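Hanside adds matte black phone case to Trunden range

TUNSTALL, April 22, 2024 - Hanside has added a matte black case to its Trunden line of phone cases. The back panel has three round lens openings and a raised surround that keeps the lenses clear of flat surfaces.

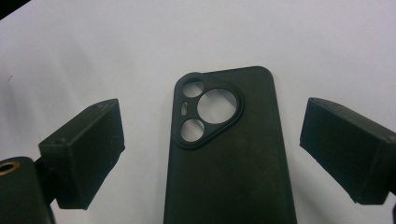
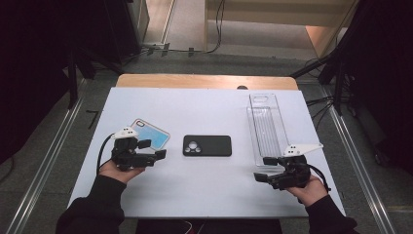
The matte black Trunden case, at center in the second picture's trio of items no more than in the first: three round camera openings in a triangular group.

The first run is 2000 units, packed 60 to a carton. Orders placed through Prerska ship within 6 working days - samples are limited to 2 per account.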